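Le collier qui ne serrait pas

Chez Iltwood, un défaut intermittent a bloqué pendant des semaines la cellule de câblage à deux bras. La panne ne déclenchait aucune alarme.

12/03/2020

Le geste paraît simple : prendre un collier de serrage en nylon, le passer autour de quelques fils souples, engager la languette dans la tête, tirer. Un monteur le fait sans regarder. Iltwood, qui prépare de petits faisceaux pour des armoires de commande, voulait le confier à deux bras robotisés travaillant face à face, l'un présentant le collier, l'autre saisissant l'extrémité.

La cellule a été installée au mois de mai dernier, avec un logiciel de coordination baptisé Veker. Les premiers essais ont été jugés corrects. Puis des faisceaux ont commencé à sortir avec des colliers fermés à moitié, parfois posés à côté des fils. Le système, lui, enregistrait chaque cycle comme réussi. 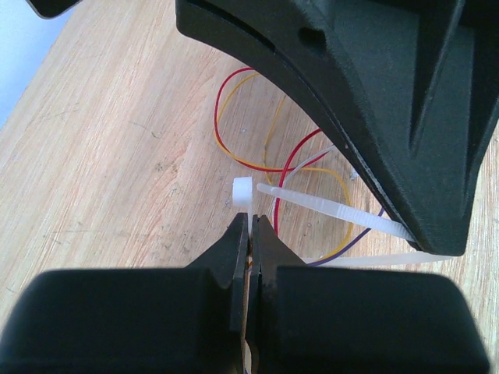 Temps de lecture : 4 minutes

La première hypothèse a porté sur les fils. Rouges, jaunes, gris ou violets, ils se déforment à chaque contact et ne reprennent jamais la même position. L'équipe a donc passé plusieurs jours à modifier la manière de les déposer sur la table, sans résultat net. Un collier mal serré pouvait apparaître après une longue série sans défaut, ou deux fois de suite.

Le deuxième suspect était la caméra de poignet. Un collier translucide sur du bois clair offre peu de contraste, et la languette se confond facilement avec le plateau. L'éclairage a été changé, puis remis comme avant. Le taux d'échec n'a pas bougé.

C'est l'examen des journaux d'effort qui a fourni la piste. Lorsque les doigts de la pince se ferment sur une languette mince, l'écart entre « pièce tenue » et « pince vide » est très faible. Le seuil retenu par Iltwood datait des essais sur des pièces plus épaisses. Avec une languette saisie de biais, ou pas saisie du tout, la mesure restait du bon côté du seuil. Veker recevait l'information « prise confirmée » et autorisait le bras opposé à tirer.

Sur une campagne de 1 000 cycles relue après coup, une quarantaine de colliers avaient été déclarés serrés alors qu'ils ne l'étaient pas. Les opérateurs en avaient repéré une partie au contrôle final. Les autres sont partis chez Pinar, le client, qui a signalé des fils libres à l'ouverture d'une armoire. Aucun court-circuit n'a été constaté, mais la livraison a été suspendue et 300 faisceaux ont été repris à la main. 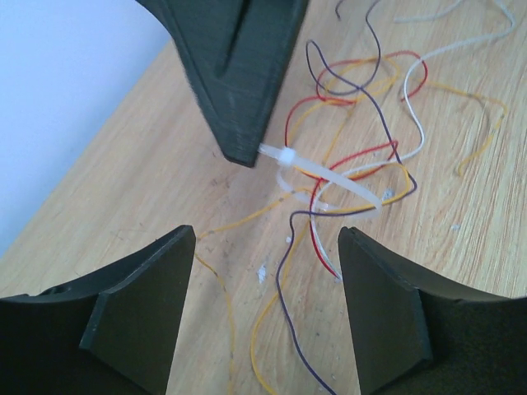

Selon Szalai, le vrai défaut se trouvait dans l'enchaînement des cycles plus que dans la pince : un système qui se contente d'un seul signal pour valider une prise finira par se tromper, et il se trompera en silence. Le capteur de force n'était pas en panne, il répondait correctement à une question mal posée. L'intégrateur reconnaît d'ailleurs que la cellule aurait dû être livrée avec une seconde vérification.

Le problème avait aussi un versant sécurité, apparu pendant les recherches. Quand une prise ratée était bien détectée, le bras revenait chercher le collier par un trajet de reprise. Ce trajet avait été programmé pour un bras seul. À deux, les volumes se recoupaient au-dessus du plateau, et il est arrivé une fois que les deux machines se touchent à vitesse réduite. Les dégâts se sont limités à une pièce de fixation imprimée en 3D, fendue près d'une vis.

L'opérateur présent se tenait derrière la limite au sol et n'a pas été touché. L'arrêt d'urgence n'a pourtant pas été actionné tout de suite — le contact était assez lent pour passer pour un mouvement normal. La fiche d'incident relève ce point avant tous les autres. Depuis, toute reprise automatique est interdite tant que le second bras n'est pas revenu en position de retrait.

Côté prise, la correction tient en peu de lignes. Le seuil d'effort a été abaissé et une petite traction d'essai a été ajoutée : la pince se ferme, recule légèrement, puis mesure la résistance. Si la languette glisse, le cycle s'arrête et demande une intervention. L'opération ajoute environ 2 secondes par collier. Les bords intérieurs des doigts sont désormais inspectés à chaque changement d'équipe, car une arête usée laisse tourner une bande aussi fine.

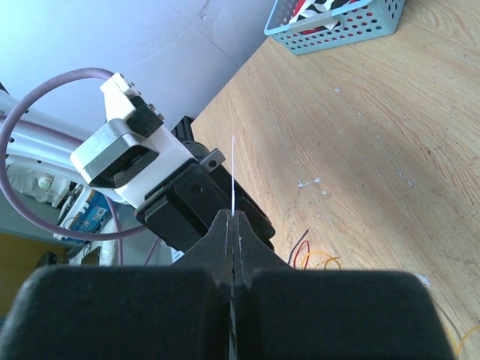

Essais sur la cellule à deux bras, une bande blanche et fine dressée au-dessus des doigts de la pince.

Les essais ont repris sur des lots courts, contrôlés un par un par un monteur. Iltwood ne communique pas de nouveau taux d'échec et dit vouloir attendre une campagne complète. Pinar a accepté de recevoir à nouveau des faisceaux issus de la cellule, à condition que chaque carton porte la mention du contrôle manuel.

Reste la question des nettoyages. De petits débris clairs s'accumulent sur le plateau au fil des essais, et leur effet sur la détection de la languette n'a pas encore été mesuré. Pour l'instant, la table est brossée avant chaque lot.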